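About Stokenwood

Stokenwood looks after things that have been left behind. Buses, swimming pools, movie theaters and one very absent-minded hotel send us whatever turned up under the seats, and we sort it, log it and try to get it home. We started in May with a folding table and a label maker. We still have the label maker.

Most lost property is umbrellas. People expect us to say something more exciting, and we used to try. The rest is glasses cases, single gloves, chargers for phones that went out of production long ago, and soft, fuzzy items whose owners are usually under five and always extremely upset. 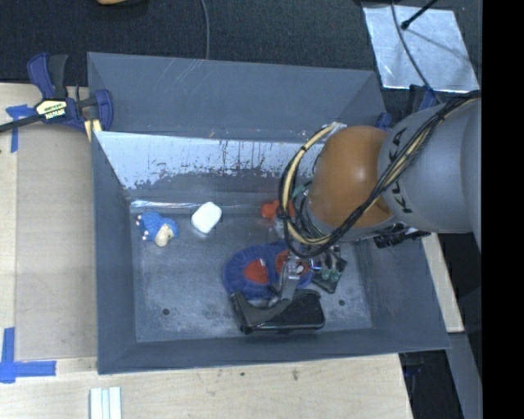

Each item gets a number, a short description and a shelf. We try to keep the descriptions plain. "Blue, fuzzy" will find an owner faster than "plush novelty article" – a phrase we inherited from the Brenow transit contract and have since retired.

Last year we logged 3,403 items and sent almost 22 percent of them home. We would like that to be higher. So would the umbrellas.

Unclaimed things stay on the shelf for 117 days. After that, the usable ones go to the Xolalpa thrift store, and the rest are recycled where possible. Keys we hold on to for longer, out of sympathy.

Our catalog is called Pluter. It was meant to be a temporary name. You can search it at any hour, though a person will only answer the phone after 8 in the morning, and a cheerful one somewhat later.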